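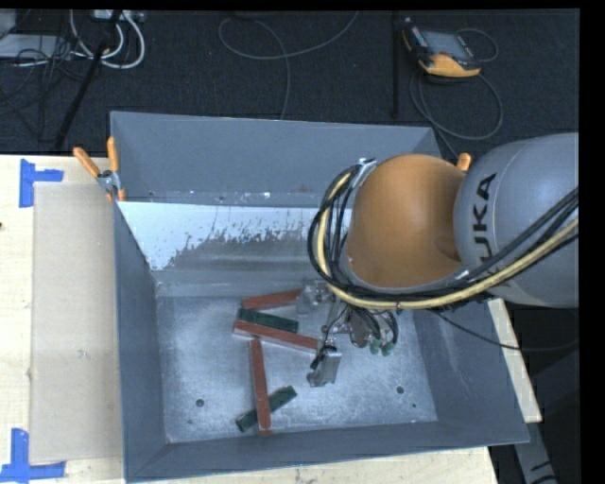 図1 箱内のブロックとKUKAアームのグリッパ部

3. 設備計画と予算

3.1 対象範囲
本章では、ばら積みブロック取り出しセルの次年度に向けた購入計画をまとめる。アーム本体は学科の既存設備を継続使用するため、予算には含めない。対象は箱、固定具、グリッパの指先部品、配線保護材、および架台である。

3.2 現状の構成
作業台は木製天板で、金属製の箱をクランプで固定している。ケーブルとホースはアームに沿わせてある。現構成の問題点は次のとおりである。

(a) 箱の位置再現性
クランプ固定では、箱を外すたびに原点の再設定が必要になる。天板上の青いテープは目印にとどまり、位置決め精度は保証できない。
(b) 箱内面の状態
底面に擦り傷とむらがあり、奥の内板には剥がれまたは削れた箇所が見られる。画像処理の二値化において、明るい部分がブロックの縁と誤って結合する例があった。
(c) 配線の取り回し
箱の上方でケーブルが輪を描くため、手首軸の可動範囲を制限した状態で運用している。

3.3 調達候補
箱は艶消し塗装品への更新を第一候補とした。Uletti製は標準品で納期が短いが、底面に固定用の穴がなく、追加工が必要である。Hultora製は穴加工を指定できるが、最小発注数が5個となる。予備および治具試作に転用できることから、Hultora製を採用候補とする。

指先部品はYoshidaに加工を依頼する。単価は1組4000円で、図面は前期の版を流用し、先端の面取り寸法のみ変更する。学内工場での加工も検討したが、12月は卒業研究の依頼が集中し、受付が締め切られていた。

配線保護材はGidarのスパイラルチューブを使用する。単価は1巻2700円である。黄色系のホースと黒いケーブルは現在同じ経路を通しているが、更新後はホースを外側に分け、交換時に片方だけを外せるようにする。

3.4 架台
アルミフレームの架台を新設する案と、木製天板に位置決めピンを追加する案を比較した。前者は剛性が高いものの、アームとの相対位置を全面的に測り直す必要がある。後者は費用を抑えられるが、天板の反りの影響を受ける。Sizwe Shezi（機構担当）の試算では、架台新設に伴う設計と再校正の作業時間は、およそ134時間である。今年度の残り工数では対応できないため、次年度前半はピン追加案で運用し、架台の新設は後半に再審議する。

3.5 優先順位
1 指先部品
2 箱
3 配線保護材
4 位置決めピン
5 架台（保留）

指先部品を最優先とした理由は、摩耗により把持姿勢のばらつきが増えており、他の改善の効果を評価できないためである。箱の更新は指先部品の交換後に行い、両者を同時に変更しない。ブロックが重なった配置での取り出し試験を、各更新の前後に同一手順で実施する。

3.6 未確定事項
・Hultoraの送料（見積回答待ち）
・位置決めピンの材質。ステンレスと焼入れ鋼のどちらも在庫品で対応可能
・更新後の旧箱の保管場所
・指先部品の予備を何組持つか。現案では2組とし、見積書には加工費のみを計上している

見積書の写しは付録Bに示す。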